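课程小报告：宿舍里的香蕉到底怎么放才熟得刚刚好

先交代一下我为什么选这个题目。我们宿舍每周都买水果，每周都扔水果，扔得最多的就是香蕉。老师说题目可以自己定，那我就定这个了，反正材料还能吃！

香蕉属于呼吸跃变型水果，采下来的时候是青的，淀粉多，糖少，咬一口又涩又硬。放着放着它自己会产生乙烯，乙烯又催着它继续熟，淀粉慢慢变成糖，皮里的叶绿素分解，黄色就露出来了（课本上这段我以前背过，没想到还有用上的一天）。

香蕉是在学校后门的 Porora 水果店买的，一大把，挑的时候尽量选颜色接近的。我把它们分成几组：一组直接摆在桌上，一组装进纸袋，一组装纸袋再塞个苹果，还有一组放冰箱。每天晚上下了自习拍照、捏一捏、写两句。前后一共花了47块钱，超出我的预算，主要是第二周又补买了一次，因为室友以为纸袋那组是给大家吃的……

颜色我是按满分100自己打的，全青是0，全黄没斑是100。打分很主观，这点我承认，第三天和第四天的分数我改过两回。另外我还做了个小问卷，发给同一层楼的同学，收回30份，问大家喜欢吃哪种熟度。喜欢“全黄、有一点点斑”的最多，喜欢带青的也有，理由是不那么甜。

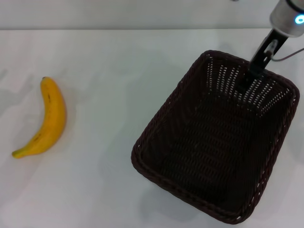 图1 成熟的香蕉，果皮大部分已转黄，下半部有少量褐色斑点

结果跟我猜的差不多：加苹果的那组熟得最快，单独纸袋的排第二，桌面上的慢一些。冰箱组最让我意外，皮很快就发黑了，剥开里面却还偏硬，也不怎么甜。查了资料才知道这叫冷害，香蕉怕冷，青的时候尤其不能放冰箱。

不足的地方也写一下：宿舍温度没有控制，晚上开窗白天关窗；每组的数量太少；捏的力气也不一样。如果四月还有机会重做，我想买个温度计，再把香蕉吊起来试一组。

12月3日 星期四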